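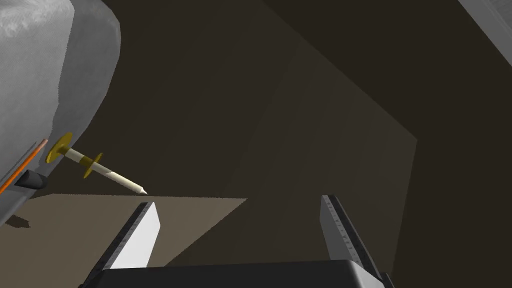 ## Ticket 2267: fire pump B starts itself, Skatley gas platform

**Status:** open, again
**Raised by:** control room, Skatley
**Handled from:** Disonthorpe

Diesel fire pump B has started on its own several times this month, always at night, always with no fire. It runs until somebody walks down and stops it. Pump A behaves. The previous ticket (361) was closed with the words "monitored, seems happy", and I would like to meet whoever interviewed the pump.
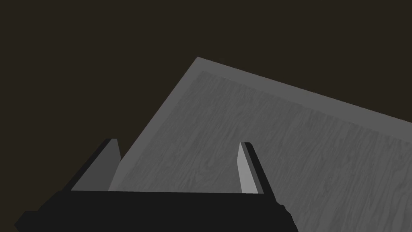
**Boris Janevski**
*Fire and safety systems support, Disonthorpe*

Took this over on Sunday. What's been ruled out so far:

- Start button in the control room. Kacper Walczak disconnected it and the pump started anyway, at 02:40, while he was writing up that it wouldn't.
- Deluge valves. All shut, no flow recorded on any of them.
- The Mallen controller. Swapped for the spare. Same fault, newer paint.

The pump is set to start when ring main pressure drops below its set point. The log shows a slow sag through the evening, then a start. So the controller is doing as it's told, and the water is going somewhere.

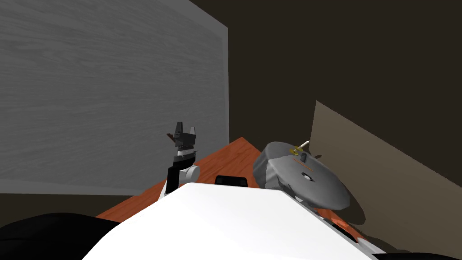
The jockey pump ought to top up a sag like that without waking anyone. Its running light was on, which had satisfied everyone up to now, me included. I asked Valdir Barros to put a gauge on the discharge side and he got next to no pressure. The light is wired to the switch, so it reports that the switch is on.

He opened the pump up and found the non-return valve stuck with scale. Nikolaidis list the part at 13 weeks. Stores had one under a different name - 32 minutes on the phone, but we got it.

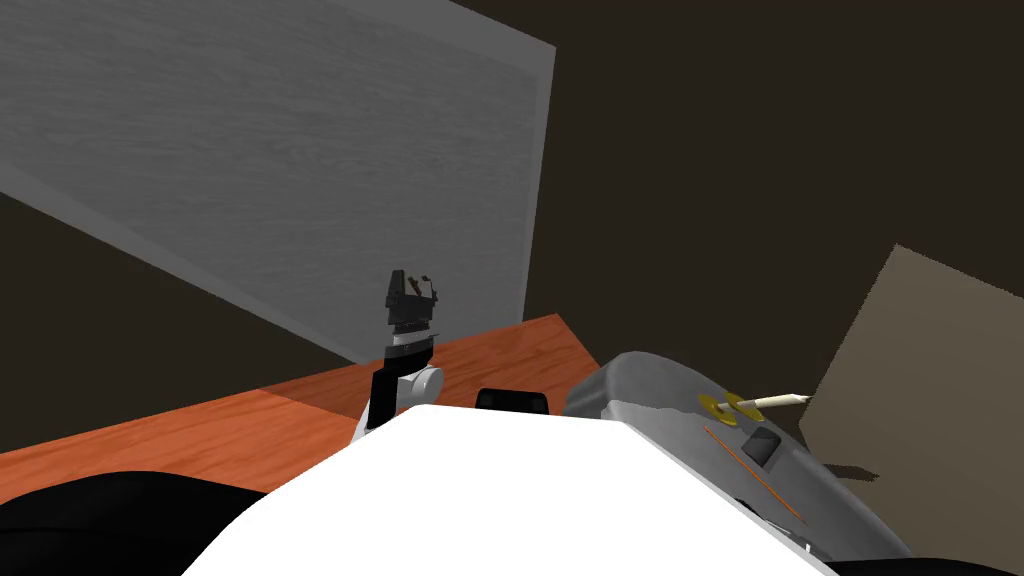

Valve fitted, pressure held through the night shift, no starts. There is still a small leak on the ring main, probably at the hydrant by the lower stair, and Blagoje Ionescu will look at it when the wind drops.

**Left to do**

- [ ] Reseat or replace hydrant valve, lower stair
- [ ] Rewire jockey pump light to a pressure switch
- [ ] Reconnect control room start button (Kacper, please, today)

Leaving this open until the leak is fixed.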